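Progress Report to the Lauritsen Fund
Clear Box Sorting and Storage Project, Plestbridge Learning Library
Reporting period ending in March

Dear friends at the Fund,

Thank you once more for your patience with us over the winter. I know this report is reaching you a little later than the last one did, and I hope the news in it makes up for the wait. When we wrote our application we said we wanted every block, counter and building piece in the lending collection to have a proper home, with a lid on it, and I'm very happy to tell you that we are a good deal closer to that than I expected to be when the boiler went in November!

Where the collection stands

We have now sorted 468 of the 549 block sets on the old inventory. The rest are mostly the mixed bins from the Drestberg branch, which came to us in grocery bags and feed sacks and will need a long table and a free afternoon or two. Each set is tipped out, wiped, checked against its card, and grouped by color before it goes anywhere near a shelf. Grouping by color was a suggestion from the preschool teachers, who told us (quite firmly) that a child who is sent to fetch the green ones should be able to find the green ones.

The green blocks have been a pleasure to work with. They are a nice long shape that lies flat, and they sit well in a clear tray while the rest of the set is being checked, so whoever is at the table can see what has been done and what hasn't. I will admit the clear plastic throws back a lot of light under our ceiling lamps, and we may move the sorting table nearer the side wall before summer.
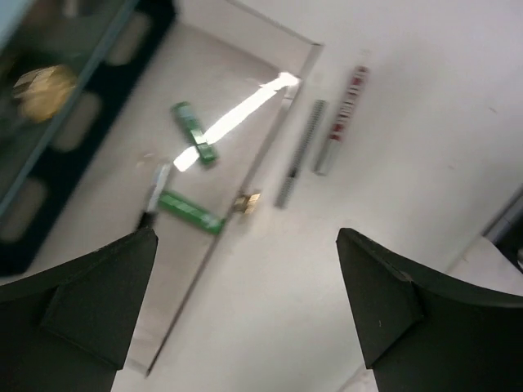 Choosing the boxes

This took longer than it should have, and I take the blame for that. We began with cardboard cartons from Arkska, which were cheap and sturdy enough, but you can't see into cardboard, and by the second month half of them had been opened just to find out what was inside. We then borrowed 2 kinds of plastic box and lived with them for a few weeks on the actual shelves.

We have settled on the clear acrylic style with a separate teal lid. The sides let you look straight in without lifting anything, and the color of the lid can be picked out from across the room. It is a flat, plain lid, and it does need to be set down square. If it goes on shifted toward the back it hangs over the rear edge, and the next box can't sit level on top of it. We have put a reminder on the shelf card and we go over it with new helpers on their first day.
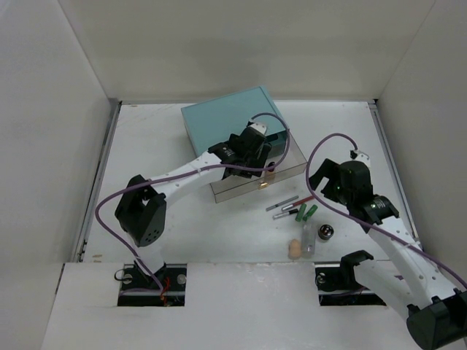 Lending and returns

Borrowing has picked up nicely. We now have 14 classrooms on the regular list, and two more have asked to join in the fall. Returns are coming back in better order than they used to, which I put down to the new shelf cards and to the borrowers seeing their own sets through the sides of the box. Missing pieces are still a headache, particularly with the small counters, and we are keeping a jar of spares at the front desk for the sets that come home one short. 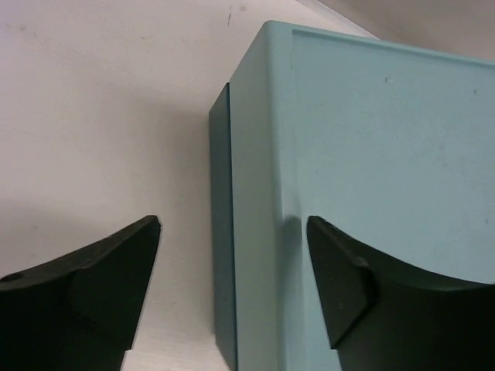

Labels are the piece of the plan that has changed most since our application. We had budgeted for a printed sticker on every lid, and then found that stickers come off with washing and leave a gummy patch behind. Our current thinking is a card on the shelf edge, with the box color doing the rest of the work. The pale teal suits that very well, as it stands out clearly against a white surface even when a box is stood upright, and a borrower can be told simply to look for it. We would like your blessing to move the sticker money over to cards and card holders, and a revised budget page is attached for that purpose.

Spending so far

We remain within the grant. Boxes and lids cost a little more than planned, mostly on account of the Drestberg delivery, and shelving cost a little less, as we were able to reuse the uprights from the old reading room. Nothing has been drawn from the reserve.

What comes next

Between now and the end of the school year we hope to finish the Drestberg bins, put shelf cards on the back wall, and write up a one-page guide for the classrooms on packing a set for return. I would dearly like to have you visit once the shelves are full. Mornings are quietest, any time after nine, and there is always coffee on.

With warm thanks from all of us,

The Project Coordinator
Plestbridge Learning Library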